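Bench Work at Paleo
Posted July 31, 2019

The sample prep room at Paleo has had an arm on the bench since December. It handles part of the pipetting for the two product lines, Kurkureo and Mikico. Before that, all of it was done by hand, 200 samples on a normal day and 262 on the worst one we have on record. The page is for people at the Garrido site, who get the same setup next.

The pipette hangs on the blue rail of its stand, and the gripper works right beside it. 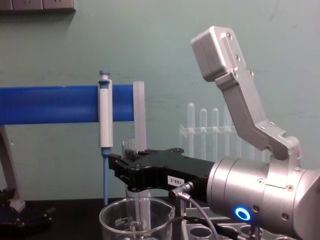
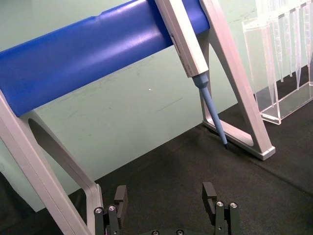 The same pipette stand, seen from two cameras.

Unai Paredes wrote to us after reading a draft of this page. He says the part that changed most for him was the thumb. He used to go home with it taped, and by the end of the week he was swapping hands and getting sloppy. Now he does the first hour by hand, the odd volumes and anything sticky, and the arm gets the long repeats. What he doesn't like is the waiting. "You can't walk off and you can't really start anything else," he wrote, and he would like that settled before Garrido starts — it took us until spring to agree on who answers a stop and who keeps working.

Some notes for Garrido from our side.

Shifts stayed the same length. Nobody's hours were cut. The early shift lost one pipetting slot and gained 90 minutes of checking and paperwork, and not everyone thinks that is a good trade.

Leave the stand where it is. If you have to wipe under it, tell whoever is running the arm, then have them check the position before the next run. Our longest stoppage came from a stand that had been moved by the width of a finger.

Training took longer than planned. Benito Casado ran it for both shifts and still has the sign-off sheets. Ask him for a copy, and ask for the later version, the first one has the steps for tip changes in the wrong order.

Hand pipetting is still on the skills check, once a month for everyone. We kept it after the arm was down for two days and the newer people were slow.

Questions go to extension 824, mornings only.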